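4.2 Self-reported wear and the problem of the diary

Much of the literature on how long household goods last rests on diaries. A household is asked to write down when a thing was bought, when it was repaired and when it was thrown out, and the answers are then treated as lifetimes. We doubt that they are. Kırmızıgül's work on the Vanberg panel is often cited as proof that diaries hold up well, but the panel kept only those households that returned every booklet, and people who return every booklet may also be people who look after their kettles.

Our own diary sample began with 300 households in the Provinness district, of which 296 returned at least one booklet. That rate looks excellent. It says little about what was written inside. Purchase dates cluster heavily in June, the month in which the booklets went out, and we see no reason to believe that the district does its shopping in that month. A more likely reading is that respondents who could not remember a date wrote down the one in front of them. Fang (personal communication, 19 Apr 2018) reports the same clustering in the Hetar survey and proposes a statistical correction. We have tried it. The correction moves the peak without removing it, and the corrected lifetimes depend so strongly on the smoothing value chosen that almost any conclusion could be drawn from them.

A second difficulty is the word "broken." Değirmenci's coding scheme, which most later studies have adopted, treats it as a single state. In our booklets it covers a toaster that will not heat, a chair that wobbles and a lamp whose owner dislikes it. Two coders working separately often disagreed on such entries, and their disagreements were not random: items described at length were more likely to be coded as failed.
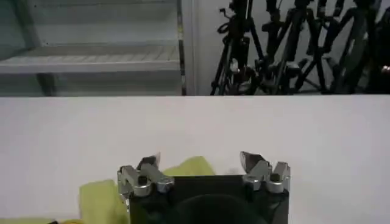 Figure 2. Two-finger gripper with metal finger assemblies mounted on a black housing.

Supporters of the diary method answer that errors of this kind cancel out in a large enough sample. That would hold if people forgot in both directions equally. They do not appear to. Cheap items drop out of the booklets altogether, while expensive ones are entered with care, so a bigger sample would only give us a more precise version of the same mistake. Until diary entries are checked against receipts or repair records, we would treat the published lifetimes as a measure of what people remember about their belongings.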